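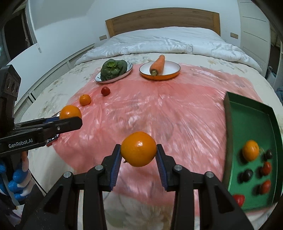 Storing navels past March

ygallardo
Wednesday's check: 27 oranges out of 700 showed blue mold at the stem end. Crates are in the cellar at Plondham, 3 layers deep, unwaxed. Is humidity the likely cause?

parach_grower
Stem end usually means they were pulled, not clipped. Humidity is secondary.

Graciela Escobar
Disagree. Clipped fruit molds too if the bottom layer is bruised. Go to a single layer and rerun it.

parach_grower
Single layer takes too much floor. Clip first, then compare.

ygallardo
All of it was clipped. Will split the lot and post numbers in April.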